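Gravier Squeeze Bottle, Orange, Set of 2 - Review

Posted 10 April 2020

I bought these in November to replace a honey bottle that had split down the seam. They are sold under the Gravier name as a general kitchen bottle for oil, syrup, dish soap and so on. I paid 29 dollars for the set, shipping included, from a shop called Vlachopoulos that mostly sells restaurant supplies. That is a lot for two bottles, so I put off writing this until I had used them for a while.

The first thing I checked was capacity. The listing says 473 ml, the same as a US pint. I filled one from a measuring jug and it took that much with a little room left under the cap. My old Bumitz bottle claimed the same and spilled over well before it got there.

Cleaning is mixed. The cap comes apart for washing and goes back together without a fight. The body is harder. A bottle brush gets past the neck but doesn't reach into the shoulder very well, so I fill it with hot water and a spoon of rice and shake. Oil takes two rounds of that. Honey takes one.
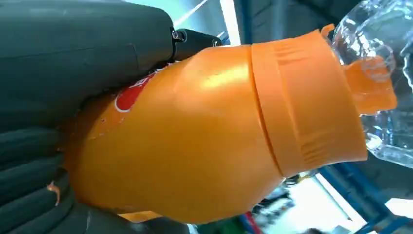 Reading time: 2 minutes

Shape matters more with a squeeze bottle than I expected. A rounded body that narrows toward the shoulder is easier to hold on to with greasy hands than a straight-sided one. The downside is storage. On its side in a fridge door or a drawer, a round bottle rolls. I keep mine standing up next to the stove, with a folded paper towel under the oil one.

The glossy finish shows fingerprints, and a rinse takes them off. Orange is the only color Vlachopoulos had, and I would have picked clear. You can't judge the level well through it, so I go by weight when I pick it up.

Squeezing takes some effort when the bottle is full and gets easier as it empties. Thick honey straight from a cold cupboard is slow. Dish soap and canola oil are fine. I get a thin line and it stops when I stop. After more than 50 refills between the two of them, neither cap has started to leak, and the threads still catch on the first turn.

I also tried a Sekatard bottle that a neighbor was getting rid of. It is softer and easier on the hands, but it stayed dented after a few weeks and the tip dripped down the side. For ketchup I would still use it.

Good: holds what it says, easy to grip, cap seals well.
Bad: price, hard to clean at the shoulder, rolls.

I would buy them again at a lower price - maybe half. If you only need something for dish soap, a cheaper bottle will do the job.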